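씻어서 버리라는 말

2018년 10월 18일

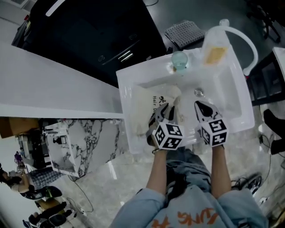 우리 아파트 분리수거장에는 안내문이 붙어 있다. 맨 윗줄이 "깨끗이 씻어서 배출해 주십시오"다. 그 밑으로 라벨을 떼라, 뚜껑을 분리하라, 물기를 빼라, 납작하게 눌러라 하는 말이 이어진다. 나는 이 안내문을 오래 지켜 온 편이다. 두부 용기의 비닐을 칼로 도려내고, 고추장 통은 뜨거운 물에 불려 두었다가 솔로 닦는다. 그러면서 몇 년 전부터 이 일이 잘못 나뉘어 있다는 생각을 한다. 재활용을 하지 말자는 얘기를 하려는 것은 아니다. 누가 어느 만큼의 일을 맡아야 하는지를 따져 보고 싶다.

먼저 집에서 하는 일이 얼마나 되는지부터 적어 본다. 저녁에 세 식구가 먹고 나면 포장재가 한 무더기 나온다. 햄을 싼 필름, 나물이 담겼던 투명한 용기, 참기름 병, 우유갑, 냉동만두 봉지. 우유갑은 펼쳐서 말려야 하고 참기름 병은 아무리 헹궈도 기름이 남는다. 만두 봉지는 안쪽에 전분 가루가 붙어 있어 물이 닿으면 끈적해진다. 이걸 다 처리하는 데 설거지만큼의 시간이 든다. 설거지는 다음 날 그릇을 다시 쓰려고 하는 일이다. 포장재를 씻는 일은 끝나면 그것이 집에서 사라진다. 나는 그것이 어디로 가는지 모르고, 내가 잘 씻었는지 못 씻었는지도 끝내 알 길이 없다.

이 점이 내가 가장 문제라고 보는 부분이다. 결과를 알 수 없는 일은 기준도 제멋대로가 된다. 우리 층에 사는 어떤 집은 컵라면 용기를 햇볕에 널어 빨간 물을 뺀다. 다른 집은 물로 한 번 헹구고 만다. 또 다른 집은 국물만 따라 내고 그대로 내놓는다. 세 집 모두 자기가 분리배출을 한다고 여긴다. 안내문에는 "깨끗이"라고만 되어 있고, 어디까지가 깨끗한 것인지는 나와 있지 않다. 기준을 묻는 사람은 유난스럽다는 소리를 듣고, 묻지 않는 사람은 제 성격대로 한다. 꼼꼼한 사람은 필요한 것보다 더 씻고 대충 하는 사람은 덜 씻는다. 그게 한 자루에 섞인다.

예전에 산포트라는 도시에서 두 해를 살았다. 산포트(Sanport)는 항구를 끼고 있는 작은 도시로, 나는 그곳의 쇠데를룬드(Söderlund)라는 주택회사가 관리하는 임대 단지에 세 들어 있었다. 400가구가 사는 단지였다. 그곳도 재활용에 열심이었고 사람들이 포장재를 씻어 버리는 것도 같았다. 다른 점이 하나 있었다. 수거장 벽에 실제 기준이 붙어 있었다. 잼 병은 숟가락으로 긁어내면 충분하고 물로 헹굴 필요가 없다, 기름병은 거꾸로 세워 기름을 빼면 된다, 고기 트레이는 찬물에 한 번 헹군다, 치약 튜브는 그대로 버린다. 품목마다 한 줄씩이었다. 처음에는 성의가 없어 보였다. 한국에서 하던 버릇대로 잼 병을 세제로 닦아 들고 나갔다가 관리 일을 보던 그리무르 브리엠 씨에게 한소리를 들었다. 그렇게 닦으면 뜨거운 물값이 병값보다 더 든다고 했다. 농담 반 진담 반이었겠지만 나는 그 말이 꽤 오래 걸렸다.

그때부터 물에 대해 생각하게 됐다. 기름 묻은 용기를 씻으려면 뜨거운 물과 세제가 필요하다. 물을 데우는 데 가스가 들고, 씻어 낸 기름과 세제는 하수로 간다. 용기 하나를 재활용해 아낀 것이 그것을 씻느라 쓴 것보다 늘 큰지 나는 모른다. 아마 대부분은 더 클 것이다. 그래도 고추장 통을 뜨거운 물에 세 번 헹구는 것이 한 번 헹구는 것보다 세 배 이로울 리는 없다. 어느 지점부터는 손해일 텐데, 그 지점이 어디인지를 알려 주는 사람이 없다. 알려 주지 않으면서 "깨끗이"라고만 하면 책임은 전부 씻는 사람에게 간다. 자루가 오염되면 주민 의식이 낮아서가 되고, 오염되지 않으면 별말이 없다.

두 번째로 하고 싶은 얘기는 포장을 만드는 쪽에 관한 것이다. 씻기 어려운 용기는 처음부터 씻기 어렵게 생겼다. 목이 좁고 바닥 모서리가 직각으로 꺾인 소스 병은 솔이 닿지 않는다. 라벨을 접착제로 전체에 발라 놓은 병은 불리고 긁어도 끈끈이가 남는다. 종이처럼 보이는데 안쪽에 은박이 붙은 봉지, 플라스틱 뚜껑에 금속 고리가 박힌 병, 펌프 속에 스프링이 든 샴푸 통도 마찬가지다. 이런 물건을 앞에 놓고 소비자에게 분리하라고 하는 것은 조립한 사람이 해체 비용을 남에게 넘기는 일이다. 만드는 쪽에서는 접착제를 한 줄만 바르기로 결정하면 끝난다. 그 결정을 하지 않으면 수많은 집의 부엌에서 손톱으로 라벨을 긁는 일이 매일 벌어진다.

물론 만드는 쪽에도 사정이 있다. 산포트에 있을 때 알고 지낸 발테르 셰베리 씨는 두논(Dunon)이라는 식품 포장 업체에서 일했다. 그에게 왜 두부나 치즈 용기의 뚜껑 필름이 깨끗이 안 떨어지느냐고 물은 적이 있다. 깨끗이 떨어지는 필름은 운송 중에도 잘 떨어진다고 했다. 한 트럭에서 몇 개만 새도 그 옆의 상자를 모두 버리게 되고, 버린 음식까지 따지면 필름 찌꺼기 정도는 아무것도 아니라는 것이다. 맞는 말이라고 생각한다. 음식을 지키는 것이 포장의 첫째 일이고, 썩혀 버린 두부는 깨끗한 두부 용기보다 나쁘다. 그런데 그가 한 말 가운데 더 기억에 남은 것은 따로 있다. 자기가 일하는 동안 회의에서 "이걸 집에서 어떻게 뜯어 버리느냐"가 안건으로 오른 적은 딱 한 번이었다고 했다. 값, 무게, 인쇄 품질, 진열대에 세웠을 때의 모양은 매번 올랐다. 버리는 사람의 손은 그 회의실에 없었던 셈이다.

나는 이것이 나쁜 마음의 문제라고 보지 않는다. 비용이 장부에 안 잡히니 안건에도 오르지 않는다. 집에서 쓰는 시간은 어느 장부에도 잡히지 않는다. 가사노동이 대체로 그렇다. 밥하는 시간, 빨래 개는 시간이 그렇고 거기에 포장재 씻는 시간이 얹혔다. 얹힐 때 아무도 집안에 의견을 묻지 않았다. 그리고 그 시간은 식구들에게 고르게 나뉘지 않는다. 우리 집에서는 요즘 내가 하지만, 어머니 세대의 집에서는 거의 어머니가 한다. 어머니는 일흔이 넘으셨고 손가락 마디가 아프시다. 페트병 목에 남은 고리를 가위로 자르다가 손을 베신 일도 있다. 그 고리까지 떼야 하는지 확인해 보려고 구청에 전화했더니 받는 분마다 답이 달랐다. 한 분은 떼라고 했고 한 분은 놔두어도 된다고 했다.

기준이 동네마다 다른 것도 짚어야겠다. 2월에 이사를 했다. 전에 살던 곳에서는 비닐을 투명한 것과 색 있는 것으로 나누었는데 지금 사는 곳에서는 한데 모은다. 전에는 스티로폼을 받아 갔고 여기서는 색이 있거나 무늬가 찍힌 것은 받지 않는다. 수거하는 업체가 다르니 어쩔 수 없다고 한다. 그럴 수 있다. 그렇다면 적어도 이사 온 사람에게 종이 한 장은 주어야 한다. 나는 전입신고를 하면서 여러 장의 안내물을 받았는데 쓰레기에 대한 것은 종량제 봉투 파는 곳이 적힌 쪽지뿐이었다. 나머지는 수거장에서 남들이 하는 것을 보고 배웠다. 남들도 그렇게 배웠을 것이다.

여기까지 쓰면 꼭 돌아오는 반론이 있다. 그 정도 수고도 못 하느냐는 것이다. 환경을 생각한다면 십 분쯤은 내야 하지 않느냐고 한다. 나는 그 십 분을 내고 있고 앞으로도 낼 생각이다. 다만 수고를 하는 것과 수고의 쓰임을 묻는 것은 같이 할 수 있는 일이다. 회사에서 매일 십 분씩 하라고 시킨 일이 어디에 쓰이는지 물었을 때 "그 정도도 못 하느냐"고 답하는 상사가 있다면 다들 이상하게 여길 것이다. 집안일에 대해서는 그런 대답이 통한다.

다른 반론은 좀 더 무게가 있다. 기준을 느슨하게 적어 놓으면 사람들이 더 느슨하게 한다는 것이다. 한 번만 헹구라고 하면 안 헹구고, 안 헹궈도 된다고 하면 음식이 든 채로 버린다는 얘기다. 관리사무소에서 일하는 분도 내게 그렇게 말했다. 수거장에서 남이 버린 자루를 다시 뒤지는 사람의 말이니 가볍게 들을 수 없다. 여름에 그 앞을 지나가 보면 무슨 말인지 안다. 하지만 나는 산포트에서 본 것을 근거로 반대로 생각한다. 기준이 구체적이면 지키기가 쉽고, 안 지켰을 때 지적하기도 쉽다. "깨끗이"를 어겼다고 이웃에게 말하기는 어렵다. 그 사람 눈에는 깨끗할 수 있기 때문이다. "트레이는 찬물에 한 번"을 어겼다고 말하는 것은 그보다 쉽다.

그 단지에서도 처음부터 잘된 것은 아니었다고 들었다. 같은 동에 살던 윌바 블롬크비스트 씨 말로는, 예전에는 그곳 벽에도 깨끗이 씻으라는 말만 있었다. 자루가 자꾸 반송되자 쇠데를룬드에서 경고문을 점점 크게 써 붙였고, 나중에는 벌금을 물리겠다는 말까지 나왔다. 그래도 나아지지 않았다. 그러다가 선별장에서 일하는 수닐 자야싱헤라는 사람이 주민 모임에 와서 설명을 했다. 어떤 것이 걸러지고 어떤 것이 그냥 넘어가는지를 실제 물건을 놓고 보여 주었다고 한다. 사람들이 열심히 닦던 것 가운데 상당수가 그렇게까지 닦을 필요가 없었고, 별생각 없이 섞어 버리던 것 가운데 정말 곤란한 것이 있었다. 음식물보다 골치 아픈 것이 서로 포개 넣은 용기였다. 깡통 안에 플라스틱 컵을 끼우고 그 안에 비닐을 구겨 넣으면 기계도 사람도 떼어 내지 못한다. 부피를 줄이려고 한 착한 행동이 제일 큰 문제였던 것이다. 벽에 붙은 품목별 안내는 그날 뒤에 만들어졌다.

나는 이 이야기를 듣고 우리 동네 안내문을 다시 읽어 보았다. 포개 넣지 말라는 말은 없었다. 우리 동네 선별장에서도 그것이 문제인지 나는 모른다. 설비가 다르면 문제도 다를 것이다. 다만 우리 동네에서 선별하는 사람이 무엇을 곤란해하는지를 주민에게 말해 준 적이 없다는 것은 분명하다. 버리는 사람과 고르는 사람 사이에 안내문 한 장이 있고, 그 안내문은 둘 중 어느 쪽도 쓰지 않은 것 같다.

그래서 내가 바라는 것은 크지 않다. 우선 안내문을 품목별로 다시 써야 한다. 우리가 자주 버리는 것은 어차피 정해져 있다. 고추장 통, 참기름 병, 김치 봉지, 컵라면 용기, 두부 용기, 계란판, 배달 용기. 품목마다 어디까지 하면 되는지 한 줄로 쓰면 된다. 씻어도 안 되는 것은 안 된다고 쓰면 된다. 김치 국물이 밴 용기를 이틀씩 불리고 있는 사람에게 그냥 종량제 봉투에 넣으라고 알려 주는 것도 행정이 할 일이다. 물도 아끼고 시간도 아낀다.

다음으로 선별하는 쪽의 말이 집까지 와야 한다. 분기마다 한 장이면 족하다. 지난번에 우리 동네에서 나온 것 가운데 무엇이 많이 걸러졌는지, 무엇이 좋아졌는지. 일을 하는 사람은 자기 일이 어떻게 됐는지 들을 권리가 있고, 들으면 대개 더 잘하게 된다. 나는 여러 해 동안 분리배출을 했지만 이런 소식을 받아 본 일이 없다. 가끔 텔레비전에서 쓰레기 산이 나올 때 내가 씻은 것도 저기 있겠거니 짐작할 뿐이다. 그런 화면을 본 다음 날 싱크대 앞에 서면 솔직히 힘이 빠진다.

그리고 만드는 쪽이 뜯고 씻는 시간을 재 보았으면 한다. 신제품을 내기 전에 평범한 사람 몇을 불러 다 먹은 뒤의 용기를 처리하게 하고 시간을 재면 된다. 어려운 시험도 아니고 돈이 많이 드는 일도 아니다. 손가락 아픈 노인도 그 자리에 있어야 한다. 티스티네오(Tistineo)라는 작은 소스 회사가 이런 시험을 하고 병목을 넓혔다는 얘기를 들은 적이 있다. 거기서 일을 도왔던 에스킬 홀름그렌 씨에게 직접 들었는데, 병목을 넓히니 소스가 바닥까지 나와서 손님들이 그쪽을 더 좋아했다고 한다. 버리기 좋으라고 바꾼 것이 쓰기에도 좋았다. 다 그렇게 풀리지는 않을 것이다. 넓은 병목은 한꺼번에 쏟아진다고 싫어하는 사람도 있었다고 한다. 그래도 재 보지 않으면 그런 얘기조차 나오지 않는다.

돈 얘기도 빼놓을 수 없다. 씻기 쉬운 용기가 조금 비싸면 그 값은 결국 물건값에 붙는다. 나는 그 편이 낫다고 본다. 지금은 값이 싸 보이는 대신 나머지를 집에서 시간으로 내고 있다. 물건값에 붙으면 적어도 눈에 보이고, 비교할 수 있고, 싫으면 다른 것을 살 수 있다. 형편이 어려운 집에 부담이 된다는 지적에는 대답이 쉽지 않다. 값이 몇십 원 오르는 것이 대수롭지 않은 집이 있고 그렇지 않은 집이 있다. 다만 시간이 없는 것도 대개 그런 집이다. 밤늦게 들어와 아이 밥을 차리는 사람에게 우유갑을 펼쳐 말리라고 하는 것이 공짜 부탁은 아니다.

배달 음식에 대해서도 한마디 해야 할 것 같다. 요즘 한 끼를 시키면 집에서 차려 먹을 때보다 용기가 훨씬 많이 나온다. 시키지 않으면 된다고 하지만 혼자 사는 조카는 그게 싸다고 한다. 동네에 그릇을 찾아가던 중국집이 아직 하나 있다. 먹고 나서 문 앞에 내놓으면 가져간다. 예전에는 다 그랬는데 이제는 신기한 일이 되었다. 사장님에게 물어보니 그릇 찾으러 다닐 사람을 못 구해서 곧 그만둘지 모른다고 했다. 씻는 일을 가게가 맡던 것이 집으로 넘어오는 중인 것이다. 음식값은 그대로이거나 올랐다. 한 곳에서 몰아서 씻으면 물도 덜 들고 손도 덜 든다. 집집마다 나눠서 씻고, 씻은 것을 다시 부수고 녹이는 쪽이 왜 더 편한 방법이 되었는지 나는 아직 잘 이해하지 못한다.

어제저녁에도 나는 두부 용기를 씻었다. 필름 가장자리가 늘 그렇듯 반쯤 남아서 칼끝으로 긁어냈다. 이걸 안 긁어내면 정말 재활용이 안 되는지, 선별장에서 그런 것까지 보는지 궁금하다. 구청 홈페이지에 질문을 올려 두었고 답이 오면 수거장 안내문 옆에 붙여 놓을 생각이다. 관리사무소에는 미리 말해 두었다.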